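Two Arms and a Pot of Buns

My open day at Varora's workshop started with a name badge, a weak coffee and a long walk past rooms I wasn't allowed into. I'd signed up back when the list was still short, and I'm so glad I did, because the kitchen demo filled up fast! It's run by a small team called Kirui, and they've set out to teach a pair of arms to handle steamed buns.
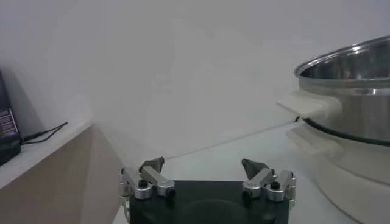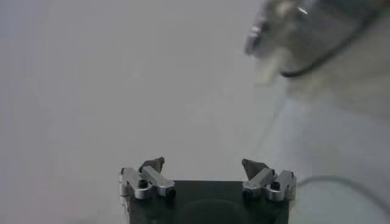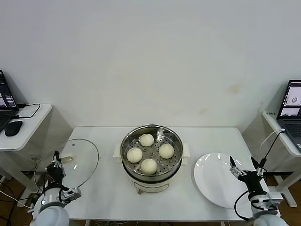 The grippers up close in the first two, and the whole table with the buns in the steamer in the third.

I'd expected something big and noisy, the kind of thing you see welding cars. Instead I got a steamer, a plate and a glass lid (my grandmother had one a lot like it), and I found myself leaning in like everyone else. A bun is a mean test, by the way – it's soft, it's round, and it dents if you so much as look at it wrong.

The team told us they've logged 1171 practice runs so far and want plenty more before the next open day in May. The software is their own and goes by Gidar. I asked how long a new task takes to teach and got 29 days for this one, which sounded slow until I thought about how long I took to learn chopsticks.

Tickets for May are free, but you do have to book, and the kitchen room is small. I've already put my name down again.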